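Ticket 975: Lattice pen cup, color change in the wrong place, and it won't stand straight
Status: Open
Product: Lollness square cup, blue to magenta
Opened by: Tomás Lobo
Handled by: Ramalho support desk

Original report

I bought the Lollness cup from you in March to keep on my bench for small hardware and pens. Two complaints. First, the color. Your listing shows blue fading slowly into pink over the whole height. Mine is blue for most of the way and only turns magenta near the bottom. Second, it rocks. Push on one corner of the rim and the opposite corner lifts.

I've already read the help page that says "minor variation is normal." I don't think a shifted color is minor when the color is the reason I picked this one over the plain gray.

Reply 1, support desk

Thank you for getting in touch. Lollness cups are made in small batches and the point where the color changes can move from one batch to the next. For the rocking, please try the cup on a different surface, as desk mats are often uneven. Could you also send a photo of the cup on your table?

Reply 2, Tomás Lobo

I tried a different surface before I wrote to you. Kitchen counter, glass shelf, tile floor. It rocks on all three. I'd be surprised if my whole house was crooked and your cup was the one flat thing in it.

Photo attached. It's on the green tabletop. The rim is solid blue, the honeycomb walls are blue, and the magenta doesn't start until the lower band. The foot is magenta all the way. Compare that with your own product page, where the pink starts halfway up.

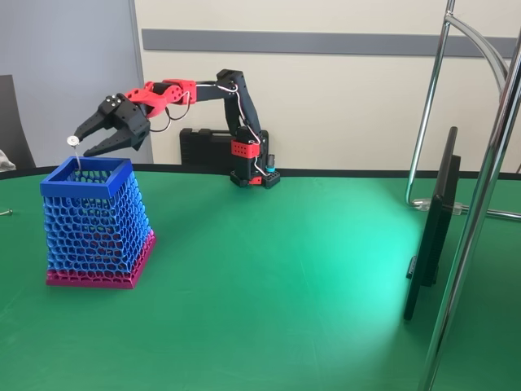

Reply 3, support desk

Thank you for the photo. We can see where the color changes. We aren't able to judge the rocking from a picture, so please go through these steps and write back with what you find:

1. Empty the cup completely.
2. Turn it over and run a finger around the edge of the foot. Feel for a bump or a string of leftover plastic.
3. If there is a bump, rub the foot on fine sandpaper laid on a flat surface. Ten light strokes, then test.
4. If there is no bump, lay a ruler across the foot from corner to corner, both ways, and look for light under it.

Reply 4, Tomás Lobo

Step 1: emptied.

Step 2: no bump, no string. Smooth all the way around.

Step 3: skipped, as instructed. I'll say that I was not keen on sanding something I paid for.

Step 4: one diagonal is flat. On the other I can see light under the ruler in the middle. So the foot is warped, or I own a bent ruler. I checked with a second ruler and got the same thing.

I also want to question the narrow top. The listing calls the shape "extra stable" for being wider at the base. A wide base only helps if all of it touches the table.

Reply 5, support desk

Thank you for testing so carefully. A gap on one diagonal does point to a warped foot. Some customers have had good results setting the cup in warm water for a few minutes and then pressing it on a flat board while it cools.

Reply 6, Tomás Lobo

Which customers? And what does warm water do to the thin lattice just above the foot? If you can tell me the temperature and promise a replacement if the walls sag, I'll try it. If you can't, I'd prefer the replacement now.

Please also say whether the new one would come from the same batch. I don't want another with the pink squeezed into the bottom.

Internal note, May 3, 2018

Warm water tip is not in the Lollness care sheet. Do not send it again until they confirm. Asked the warehouse for a cup from a different batch, to be set on the glass plate and checked before it ships. Color point passed to the listings team. Waiting on both.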